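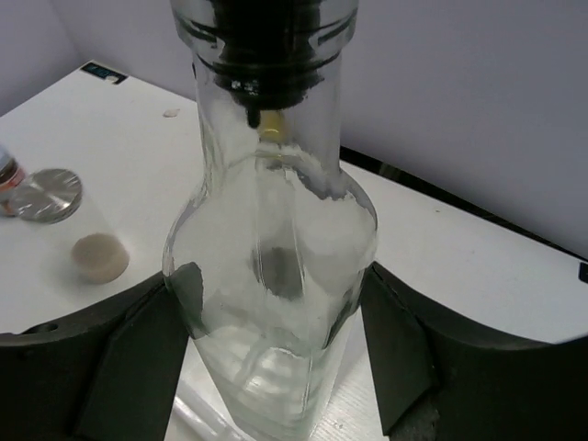

Wundberg – October 14, 2023

I've had the new Morkalen album on repeat all week and wow, these guys needed a proper power metal record after that muddy last one! "Saritz" is 9 songs, no intro track (thank you), and it kicks off at full gallop with double bass drums and a chorus my neighbors probably know by now.

Chaiwat Rojanasak is the new singer, and he's the big news for me. He goes way up high on "Mnguni" and holds it – then drops into this low, almost folky verse that gave me chills. The guitars are loud and crisp, lots of twin leads, though I wish the bass was up more.

Not everything lands. The ballad drags, and the closer has up to 3 endings depending on how you hear it (I kept reaching for the stop button). Still, side one is the best stuff they've done, and I already ordered the vinyl, which ships in December. Play it loud, in the car if you can.

Filed under: Album Reviews, Power Metal

Contact | Back to top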